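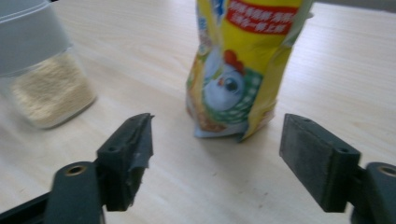 3 min read

Handout 3: Care of the Hand-Held Gripper

Walla course, bench section. Last changed 10 Aug 2018.

The gripper has two green fingers, each on a rounded mounting arm with a brass-ringed screw hole. The inner face of each finger carries the grip surface, and most of the work in this unit is on that surface. On the left finger the strip is ragged and has begun to peel slightly at the edges. Log this as "worn, replace" on the Skurari sheet, part 312.

Before a session
Open the fingers fully and look at both inner faces. Press down any lifted edge with a thumb. If it comes up again, change the strip.

Changing a strip
Pull the old strip off from the lifted edge. Clean the face with alcohol and let it dry. Cut the new strip to the size of the face — do not wrap it over the tip. Press for 65 seconds.

Mounting screws
Check them by hand every week. Tighten until snug and stop there. Inserts that turn with the screw go back to Nikzad for a new arm.

Test objects
Use one soft pouch and one rigid container. Wrinkled pouches slip first when a strip is worn, so start with the pouch. Close slowly, lift, hold, set down. Write the result on form 718.

Reading for next time: Plendix notes, the part on finger alignment.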